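Rear door heat exchanger or direct-to-chip for a retrofit room?
14 replies · 3 shares
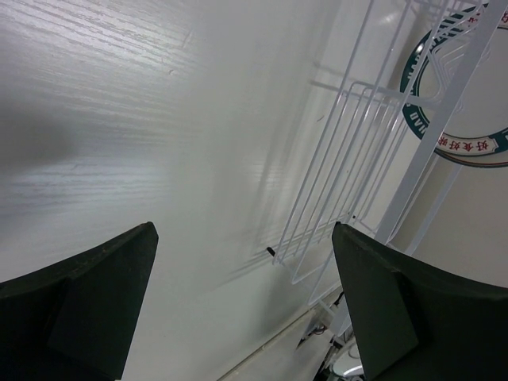
dcastano_ops
We have a small room at the Diltisberg site with two rows on perimeter air units, and the air side is out of headroom. The new Grindine nodes push one rack to 70 kW at full load. I have quotes for passive rear doors and for a cold plate loop with a row-level CDU. There is a white surface with a faint wood grain in the photo, and the CDU location is the part that does not fit on any of my drawings. Floor loading is fine. Facility water is 64 F supply in summer. Has anyone run both in the same row?
Eliécer Castaño

bnyam
At 70 kW you are past what I would ask of a passive door. Ours hold to about half that before the exhaust temperature starts climbing. Go cold plate for the dense rack and leave the rest on air.

sukier_mech
Disagree with leaving the rest on air. Cold plates pick up CPU and GPU heat. Memory, drives, NICs and power supplies still dump into the room, and on a rack that size the leftover is as much as a whole ordinary rack. Eliécer said the air side has no headroom. He needs a door behind the cold plate rack as well.

bnyam
Depends on the capture ratio. Get the number from the node vendor at your real inlet temperature. The brochure figure is normally taken with cooler liquid than you will be running.

m_alvarado
We did the combined setup at Ochoa. Door and CDU on the same facility water, door first in series, CDU fed from the door return. It works, but the balancing valve took longer to set than the piping took to install. We logged 173 alarms in the first week, nearly all of them low flow on the secondary side with a threshold set too tight.
Milagros

dcastano_ops
Series is interesting. What was your dew point control?

m_alvarado
Secondary supply is held above room dew point by the CDU. The door has no control of its own in that layout, so you depend on the facility supply staying above dew point. At 64 F, check your humidity setpoint before you order anything.

jcabrera
Has immersion been ruled out? One tank, no fans, no leftover air load.

sukier_mech
In a retrofit, with mixed hardware and the node warranty written for air or plates? I would rule it out.

jcabrera
Warranty terms can be negotiated. We got ours changed before the purchase order. Agree it is harder after.

bnyam
Whichever way you go, put the strainer upstream of the CDU and fit isolation on both sides of it. Ours had isolation on one side only and cleaning it meant draining the branch.

dcastano_ops
Noted on the strainer. Asked for capture ratio at 90 F secondary supply and a revised quote with one door. Will post the numbers when they come in.

Last updated June 2020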